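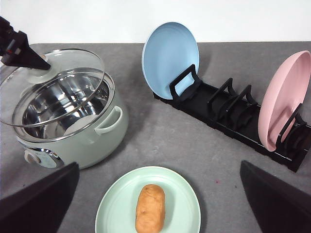

# Re: [border-talks] The Tama texts, and what is missing from annex 2

February 27, 2026

Hi all,

Quick one between trains, sorry for the state of it. Replying to Gerardo inline because he raised four separate things and I'll lose track otherwise. Both drafts are now out in full, the Isine one and the Tostia one, and I've read them side by side twice. Not the maps. The maps won't open on my phone.

Gerardo Tan wrote:

> Has anyone seen the actual wording yet? The papers over here are saying Tostia has asked for a full pull-back from the Tama, and the Isine foreign ministry says no such request was made. They can't both be right. I'd like to know before I send my piece off.

They sort of can. The Tostia draft has 17 articles and "withdrawal" isn't in any of them. Article 4 says that neither side will "station, house or rotate" armed personnel within 200 metres of the river bank. For Tostia that costs very little, their posts are up on the ridge. For Isine it means giving up the landing stage and the two huts behind it. So the ministry is correct that there's no request for a pull-back, and your papers are correct about what it would amount to. I'd quote article 4 and leave it there.

Worth saying also that it's 200 metres from the *bank*, and the bank moves. Isine's draft measures from the middle of the channel instead. I thought that was a drafting slip at first but it's in three places.

> Second, the crossing permits. I have 1,498 from the January statement and 1,461 from the annex. Which is it? My editor wants one number and I don't want to be the person who picked the wrong one.

1,498 is permits issued. 1,461 is permits recognised by both sides, that's the heading on annex 2 if you scroll back up a page. The gap is 37 permits and that's what they were arguing over all through January. Isine says they were given out at the Tama office after the cut-off date and don't count. Tostia says the cut-off was never agreed, only proposed. Neither text says what happens to the people holding them. No list of names, no appeal, no temporary stamp, nothing. I find that a much bigger hole than article 4 and I haven't seen it in a single report.

If your editor will only take one number, use 1,498 and say issued. 1,461 needs a sentence of explaining every time.

> Third. Is the Dimaculangan paper dead? It seemed to be the thing everyone was working from and now it isn't mentioned by either of them.

Not dead I don't think. It isn't named, but articles 9 to 12 of the Tostia draft are the Dimaculangan paper with the verbs changed. "Shall" has become "will endeavour to" all the way down. The Isine draft keeps the joint inspection bit almost word for word, then adds a line saying inspections need written consent from the side being inspected, seven days ahead. So both have borrowed it and both have taken the teeth out, in different places. You could put the strong halves together and get something decent. Whether anybody in the room wants that is another matter.

One thing I got wrong in my last message — I said the paper included the hotline. It doesn't. The hotline was in the covering letter. Apologies to whoever repeated that.

> Last, are these demands or an opening offer? Publishing the whole lot before a meeting looks to me like somebody who wants to be refused.

I go back and forth. Publishing early does make it harder to climb down, and Tostia must know that. But look at what they left out. No mention of the old compensation claim, no mention of the radio mast, no deadline. If you wanted a refusal you'd put the mast in, Isine would walk off the same afternoon. My guess is the texts are aimed at home audiences first and the meeting second. It is a guess though, please don't quote me on that one as anything firmer.

The Isine draft is harder to read. It's shorter, angrier in the preamble, and then quite mild once you get past the first page. Someone wrote the top and someone else wrote the rest. The preamble talks about "repeated and deliberate provocation" and then article 2 proposes sharing the dredging costs.

Few other bits, no order:

- The two language versions of the Tostia draft don't match in article 7. One says "vessels", the other says something closer to "fishing vessels". Big difference if you run the ferry. I've written to ask which is authoritative, no reply yet.
- Signatures: the Isine text has none. The Tostia text is initialled on every page but I can't make out by who.
- There is no date for the next round in either one. A couple of outlets have given one, I don't know where they got it from.
- Observers. Both sides say yes to observers, niether says whose.

Janelle, you asked off-list if the school boats are covered. As far as I can tell they come under "regular civilian traffic" in article 6, so yes, no permit needed for under-sixteens. But the teachers would need one, and if any of theirs are in the 37 then the boats don't run in practice. Do you know when their's were issued? If it was after the cut-off I'd really like to hear about it, with permission obviously.

Will have a proper go at the maps tonight when I'm at a real screen. If someone has already lined up the two river traces please shout and save me the evening.

Gerardo, when do you file? If it's tomorrow I can check your article 4 paragraph first thing, send it as plain text please, attachments get stripped.

Train's here.

J. Calimlim (the other one, not Janelle)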